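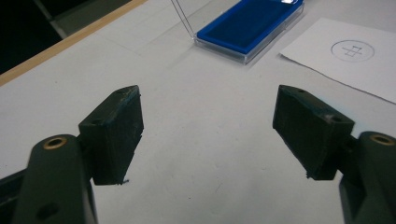
Attachment 1: view from the handheld unit, pads fitted, box and marker sheet on the bench

Ticket 677
Product: Falleck handheld gripper kit, trial unit
Opened by: Maëlys Bodin, Simard
Assigned to: Rok Hoxha, Falleck support
Priority: Normal
Status: Closed

Maëlys Bodin, 9:10 am
We have the kit on trial until the end of June and are deciding whether to buy. The job is picking up small lidded boxes and setting them down on a marked spot. Most of it goes well. The trouble is the grip. When we close on a clear plastic box by its side walls, it slides down between the pads before we get it across the bench. It happens with both operators. Cardboard boxes of the same width are fine.

The attachment shows the pads as they are now. They are the black ones that came fitted. The edges have gone a bit grey and there is a small frayed piece hanging off the bottom of the left one. Is that normal wear, or did we get a used set?

Rok Hoxha, 9:52 am
Hi Maëlys, thanks for the picture. Trial kits do go out more than once, so I can't rule out that the pads had some use before they got to you. I will check the dispatch record.

In the meantime could you do the following and let me know how you go:

1. Wipe both pad faces with a lint-free cloth and isopropyl alcohol. Let them dry fully.
2. Trim the frayed piece with side cutters. Don't pull it.
3. Check that the pad screws are snug. Hand tight with the supplied key is enough.
4. Close the gripper slowly with nothing in it and tell me whether the faces meet flat or touch at one edge first.

Maëlys Bodin, 11:35 am
Done. Results:

Cleaning helped for the first few lifts and then the box started slipping again.
Frayed piece trimmed.
One screw on the right pad took a quarter turn. The others were tight.
The faces touch at the front edge first. There is a gap at the back that I can slide a business card into.

Rok Hoxha, 12:20 pm
The gap is the useful bit of information. With a stiff smooth wall like your plastic box you are only holding on one edge of each pad. Cardboard gives a little, so you would get away with it there.

Loosen both screws on each pad, put the 2 mm shim from the spares bag between the fingers at the back, close lightly until the faces sit flat, then tighten while it is held closed. Take the shim out and run the tracking check again afterwards, as the stored closed position will have moved.

Dispatch record: your kit was out with one customer before you and came back through Rudura, our repair agent. Their sheet says "pads inspected" but there is no tick next to "pads replaced". They should have been replaced. Sorry about that. I have asked for a new set to be sent.

Maëlys Bodin, 2:45 pm
Shim done. Much better contact, I can't get the card in anywhere now. We did 12 lifts with the plastic box and it slipped on 2 of them. Before this it was slipping on more than half.

Tracking check failed the first time and passed the second. I had left the unit in the wrong mode – the manual doesn't mention that the check has to be run from standby. Section 8 just says "start the check".

Do you sell a softer pad? Damir Delić here used a Pindetti gripper at his last job and says it had a choice of two.

Rok Hoxha, 3:15 pm
Good result. There is a soft pad, sold separately. It grips smooth plastic better but wears faster and picks up dust, so we don't fit it to trial kits. I can put a pair in with the replacements at no charge so you can compare before you decide.

I have passed the note on section 8 to Kastriot Omerović, who looks after the manual.

Maëlys Bodin, 10:05 am
Parcel arrived. Standard pads first, fitted with the shim: 12 lifts, no slips. Soft pads: 12 lifts, no slips, and the box needs noticeably less squeeze. The lid doesn't bow with the soft ones, and it did a little with the standard. We'd want the soft pads for this job. Could you have someone send a price for the kit with two spare pairs?

Rok Hoxha, 10:30 am
Panagiotis Stojanovska in sales will email you the quote today. Keep the standard set for the cardboard boxes. The old pads can go in the bin, no need to return them.

Resolution: worn pads replaced, pad alignment corrected with shim, soft pads supplied for comparison. Manual change logged separately. Rudura asked to confirm their checklist for returned trial kits.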